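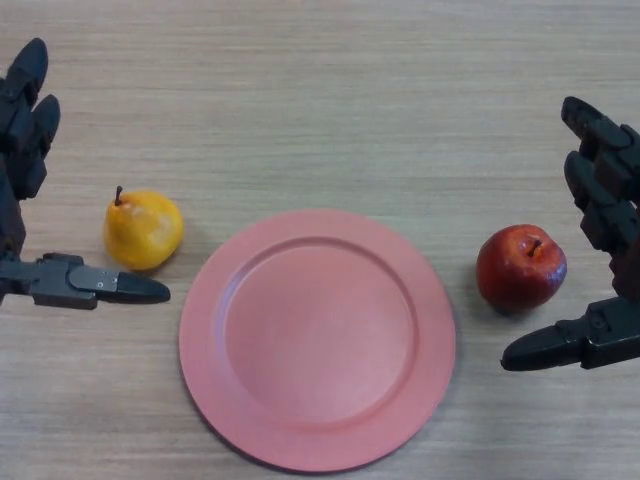

**Huile-cire Trirnon pour plateaux et plans de travail** – bidon ou pot, finition mate, bois clairs et foncés.

Stock remis à jour le 09/03/2019. Le grand bidon revient en mai, pas avant.

## Références

| Réf. | Contenance | Prix |
|---|---|---|
| Zoltier 6 | petit pot, retouches | 77 € le lot |
| Zoltier 153 | bidon atelier | 153 € |
| Zoltier 224 | grand bidon (rupture) | 224 € |

Lot = 6 petits pots, pas de vente à l'unité, désolé.

## Application

- Poncer dans le sens du fil, dépoussiérer. Bien dépoussiérer.
- Remuer le pot à fond, les cires tombent en bas.
- Couche fine au chiffon ou à la brosse. Essuyer l'excédent.
- Laisser une nuit, égrener, deuxième couche.
- Bois de bout : prévoir une troisième, ça boit énormement.

Chiffons imbibés : à plat dehors ou dans l'eau, jamais en boule dans la poubelle. Risque d'auto-inflamation. 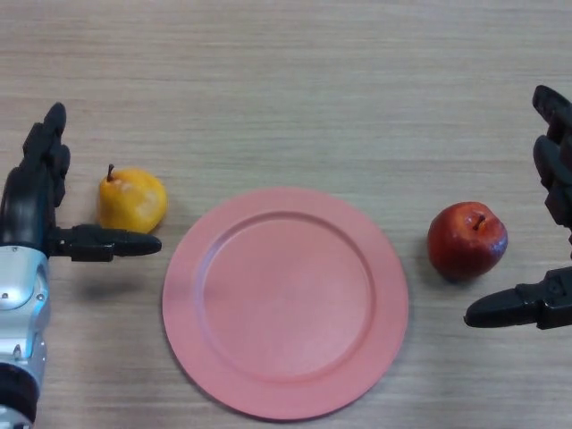 *Poire jaune et assiette rose sur plateau en bois clair.*

## Entretien

Éponge humide, savon doux. Pas de javel, pas de poudre à récurer. Rond de verre – léger coup d'abrasif fin, une noisette de produit, on lustre.

Compatible avec l'ancienne gamme Wendt. Sur vernis : non, il faut décaper avant.

## Commande

Retrait au dépôt Stestumbridge ou envoi par transporteur. Pour les teintes sur mesure, voir Uriel Galindo au comptoir, avec un échantillon du bois brut.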